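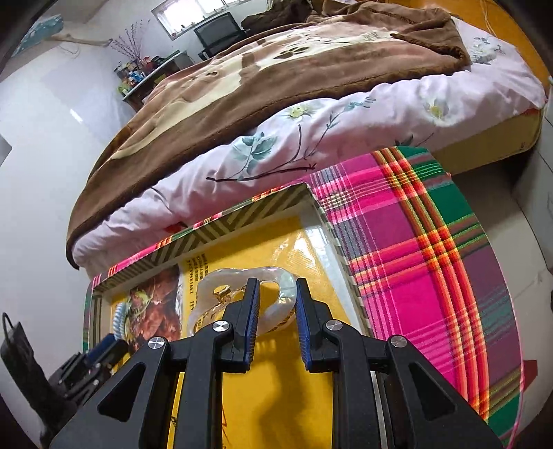 Claw clip

A claw clip (also hair claw or jaw clip) is a hair fastener made of two curved, toothed halves joined by a spring. Squeeze the tabs and the jaws open; let go and they close around a twist or bun. It is one of the cleverest small things in the bedroom, able to hold a whole head of hair with one moving part!

Design

Most claws are molded plastic. The classic form has straight teeth that interlock, but open-loop designs, in which each half is a wavy outline with large gaps, have become hugely popular. They weigh less and let the hair show through. Clear and translucent versions go with any hair color, and some have a pearly finish that throws off green and pink in the light. The spring is usually steel, often gold or silver in tone. Makers of looped claws include Anddale and Julov, whose largest model has 14 teeth.

Use with other fasteners

Claws are often kept together with coil hair ties, also called spiral ties. These are rings of springy plastic cord, like an old telephone cord joined end to end, and they come in every shade from clear to pale blue. A coil tie grips without squeezing in one tight line, so many people put up a ponytail with it first and then fold the ends under a claw. A stretched coil often shrinks back after a short soak in hot water.
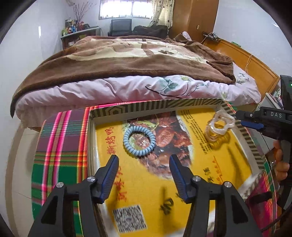 Storage

Loops and teeth tangle easily in a drawer. A shallow open box near the bed works beautifully, and a reused cardboard one does the job as well as anything from a store. A patterned lining makes it prettier, and low sides keep each piece in easy reach. Large claws should lie flat with nothing heavy on top, as thin loops can snap.

See also

Barrette
Hair comb
Scrunchie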